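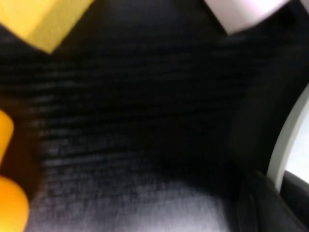
Junhao Lei
Contributing editor, games and interactive history

Griltenell is a historical city-building and exploration game developed by Bustamante and set in the river port of Brundham during the late Middle Ages. It is best known for its Walking Mode, a separate way to play in which all trade, taxes and disasters are switched off and the player moves through the finished town on foot. The mode was added in the game's second major update and was later sold on its own at a lower price, mainly to schools and libraries.

Setting

The game takes place in Brundham and in the smaller upstream settlement of Nurndale, which supplies the port with timber, wool and salted fish. Neither town existed. The developers combined street plans, building types and guild rules from several trading towns of northern Europe, and the in-game glossary notes where a detail has been simplified. The river floods in April of each game year, and much of the main campaign is built around preparing for it.

Main game

In the standard mode the player acts as town clerk. The clerk cannot give direct orders to residents but can grant plots, set market days, hire watchmen and settle disputes between guilds. Each household keeps its own stock of food, fuel and coin. A household that runs short will borrow from its neighbors before it asks the town for help, so trouble in one street can stay hidden for a long time and then spread quickly.

There is no combat. Raids on river traffic are reported by letter, and the player decides whether to pay for escorts, wait, or send goods overland through Nurndale. Reviewers were split on this system. Some praised the letters as good reading, while others found the long stretches between decisions slow, especially on the hardest setting. 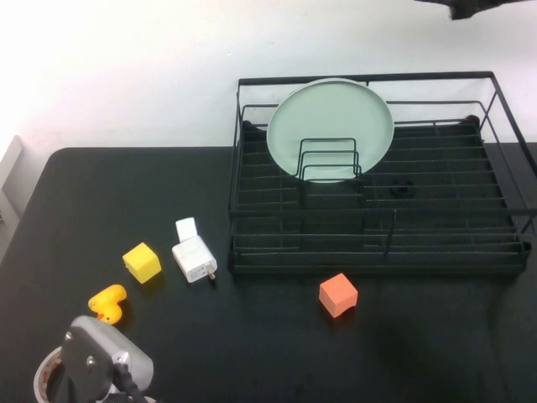
Walking Mode

Walking Mode opens with a choice of two residents, a rope maker's apprentice and a widow who rents out rooms near the fish market. Each has a set of short errands that lead through different parts of town. There are 22 errands in total. Most take a few minutes and end with a short written entry on the subject at hand, such as bread prices, curfew, burial customs or the weighing of wool.

The player cannot fail an errand. Residents can be spoken to at any point, and their lines change with the time of day. At noon the market bell rings and the stalls near the bridge close, which also closes off two of the entries until the next morning. An option added later lets the player stop the clock, after teachers complained that a class period was too short to see the evening content.

A free-roam option removes the errands and places markers over every building that can be entered. Photographs of surviving tools, ledgers and clothing can be opened from the markers, along with a short reading list. The marker text can be read aloud by the game - the voice track was recorded only in English, although the written entries were translated.

Teacher's edition

The stand-alone release of Walking Mode includes a lesson planner and a guided tour tool. With the tool, a teacher can pick a starting point, order the stops and add questions of their own. Tours can be exported and shared, but the game has no built-in browser for them, and most are passed around as files. Save data does not carry over from the main game, so a town built by the player cannot be toured in this version.

Development

Bustamante began the project as a small trading simulation with no visible people. The residents were added after early testers said that the town looked deserted, and the number active at one time was finally capped at 300 to keep the game running on older computers. The cap also applies in Walking Mode, where residents far from the player are removed and brought back as needed. Close observers can sometimes catch the same baker leaving by one gate and entering by another.

The street layout was fixed early and changed little, apart from the quay, which was widened so that carts could pass each other.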